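Software engineer, manipulation planning (full time, on site)
Prikell – Skonirden building, 2nd floor
Start: August, or sooner if you can

We write the software that gets an arm to pick the right thing off a crowded shelf. Perception, grasp planning, motion, logging, all in one repo. Small team, busy. Need one more person, maybe two.

What you'd work on:
Planner (we call it Urkgate). C++ core, Python on top. Replans when the scene changes, too slowly at the moment.
Label and shape matching for cans and boxes. Works fine until something leafy gets in front.
Approach checks for low shelves. Clearance under a plank is where most of our failed plans come from.
Replay tool. We have 1763 logged runs and no decent way to search them. Please fix this.

Test setups are household stuff, food cans, a plant, a plank on a metal frame. We change them often and you will be moving cans too, not just typing. 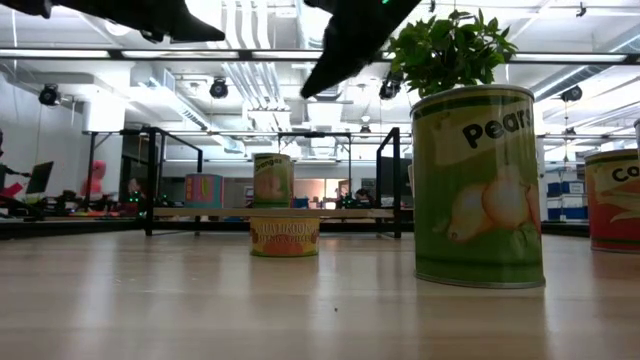

Lanying Lü read a draft of this ad and wants it said that the planner is not the hard part, the depth data around leaves is, and anyone who applies thinking they'll spend the year on search algorithms is going to be dissapointed. She'd take someone who has debugged a bad point cloud at 9 pm over someone with a long paper list.

OK so, what we need from you:
Solid C++, readable Python
Have shipped or maintained code that moves real hardware, any kind
Comfortable with transforms, camera calibration, collision checking
Writes tests. We run 1000 simulated picks before every merge and you own it if yours break

Nice to have: GPU experience, build systems, patience with flaky drivers. No degree requirement. Students finishing up are fine, say so in your mail.

Hiring steps – short call, then a half day with us on a real bug, paid. No take home test. We answer everyone, usually within 9 days.

Send a resume and a link to some code you wrote (messy is ok) to Weidong Zou, subject line "planner". Tell us one thing that broke and how you you found it. If you're more of a tooling person put "replay" in the subject instead and it goes to Lanying.

Recruiters please don't.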